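**Gripper slips when folding down box flaps - softer pads or more squeeze?**

Posted by trorkham_garage, May 18, 2023

I'm building an arm at home that packs small cardboard boxes, and I'm having way too much fun with it. It closes three flaps fine. On the last one the fingertip slides along the crease and the flap pops back up. Motor torque is set to 300 (the scale goes to 483 on my driver board). Should I turn it up, or buy new pads?
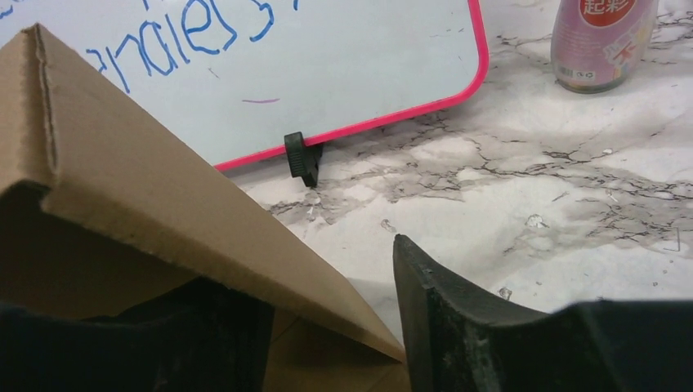
Torque is the thing I've changed most so far, and going higher just crushed a corner of the box. I can grab the edge, but pushing down near the crease is where it loses grip. The pad on the right finger has scuffs and pale specks of dust on it, and the rim is getting a little shiny. The pads have done almost 2,000 cycles. Any ideas welcome!

**Answer from Gisela Godoy** (accepted)

Great project! Leave the torque alone and clean the pads first. Cardboard sheds a fine dust that kills grip on rubber. Wipe them with isopropyl alcohol on a lint-free rag, let them dry, then scuff the shiny parts lightly with fine sandpaper. Mine went from hopeless to grabby in five minutes.

Then change the move itself. Push the flap from the middle, with the fingers closed, and follow its arc as it goes down - a straight downward push makes the tip skate toward the crease. I taught mine 9 waypoints and it works beautifully.

**Answer from Hanevel**

just get new pads

**Answer from debnath_b**

+1 on the arc. Also try pre-creasing the flap by hand once, to see if the cardboard is the problem. Some boxes are really springy!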